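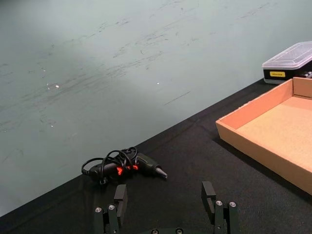 Renting a workroom at Grodik: frequent questions

Who can rent a room?
Any person older than 18 who has a hobby or a small business. Most of our tenants sew, repair small things or make jewelry. You do not need to have a company.

How much does it cost?
The small room is 227 per month, with heating and water included. Electricity is counted separately by the meter in the corridor, and you get the bill together with the next rent.

Is there a deposit?
Yes, it equals one rent. We return it in two weeks after you give back the keys, if there is no serious damage. Marks from normal use of the room are not damage - please do not worry about every scratch.

May I use my own machines?
Yes, if they work from a normal socket. For a kiln or a compressor please write to Hanna Urbańczyk first, because the line in the older rooms is weak. Please do not connect one extension cord to another.

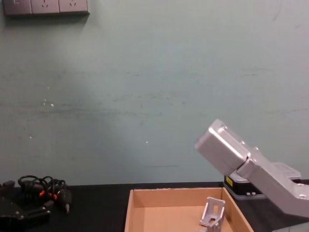 If the fuse goes out in the evening, call the number on the door of the office. The phone is answered until 10 p.m.

May I paint or drill the walls?
You may paint, but only with washable paint and in a light color. Drilling must be agreed with Leszek Pietrzak, who knows where the pipes are going. Shelves that stand on the floor need no permission.

How do I clean a painted wall?
Use a soft sponge, warm water and a little dish soap, and wipe from the bottom up. Do not use powder or the rough side of the sponge. On matte paint it leaves a shiny place, and this cannot be repaired without new paint.

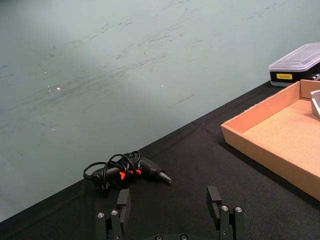
Matte wall with scuff marks, above a black table cover.

Can I share the room with another person?
Yes, but both names must be in the contract. A room can have 2 keys. A third key is not possible at the moment.

When can I give notice?
Always until the end of the month, for the end of the next one.

Comments

Viera K.
Is the rent the same in February? Last winter there was an extra payment for heating.

Hanna (office)
It is the same now, the extra payment was cancelled.

Sławomir
The sponge advice is good, but change the water often. I did not and had gray stripes.

Related
How to read your electricity meter
Parking and deliveries at Grodik
House rules for shared kitchens
Waiting list for larger rooms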